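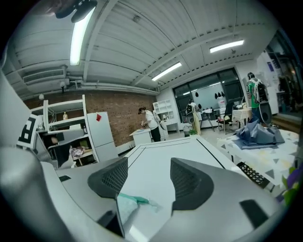 Gripper reports closed on thin plastic sheet, but the sheet is left behind
Posted by Foltby Workshop

Our group uses a two-finger gripper with mesh-faced pads for tidying tasks. It handles cloth well. With thin plastic sheeting, the controller reports a completed grasp and the arm lifts with nothing held. In the last trial of 100 attempts, 92 were logged as successful, although members present on Sunday saw the sheet dropped repeatedly. No fault code is raised. Advice would be appreciated.

Nosholm_Tech
The log most likely records that the fingers reached their commanded position. A crumpled sheet gives almost no resistance, so a closed gripper and a gripper holding plastic return much the same reading. Please compare the finger gap at full closure, with and without the sheet. If the two values cannot be told apart, the success check must come from another source, such as a camera view taken after the lift. We also recommend that the existing log is not used for any safety decision - a false success allows the arm to continue with its next movement while loose material lies in its path.

Thibodeaux
Raise the grip force. Ours is at 70 per cent and works.

Kineck Support Desk
Members are advised not to raise the force before the pads have been inspected. Switch off and isolate the arm first. Dust in the mesh reduces grip on smooth plastic, and we clean ours every 1,000 cycles. Keep hands clear of the gap between the pads when power is restored.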